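Velow Tabletops - data card

Contents
Velow is a small set of photos of table and bench surfaces, put together for people who need to sort wood-look finishes by grain and colour. The current release has 900 images from homes and shared workrooms in Studdale. Each one has a short text note about the surface.

Folders
train - 800 images
check - the rest, picked by hand
notes - one plain text file per image, same name as the image

Labels
Every image gets one tone (pale, mid, dark) and one pattern (straight, wavy, speckled, plain). Tone is judged on the part of the surface away from any glare. If the pattern changes across the table, label the one that covers the most area. Real timber and printed finishes share the same labels, and the set makes no attempt to separate them.

The tone labels were done by Heino Luik and then gone over again in December. Nearly 20 moved from mid to pale. The old values are still in the notes files, on the last line.

Known problems
Overhead lights are the main one. A shiny top can go almost cream under a lamp and the grain fades with it, so cropping to the middle of a photo often gives the wrong tone. Crop lower down where you can.
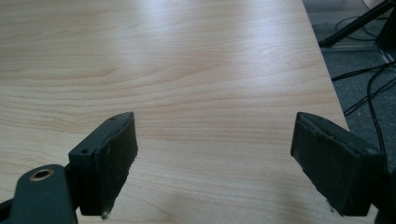
Tone: pale. Pattern: wavy. Glare across the upper centre, clearer grain toward the bottom.

Dark surfaces are thin on the ground - only 3 rooms had any. Speckled tops mostly come from one kitchen and look alike.

Use
Free for study and teaching. Please cite as Velow Tabletops, Studdale. Colour values have not been calibrated, so don't use them to match paint or stain. Corrections to labels are welcome; send the file name and the label you think it should have.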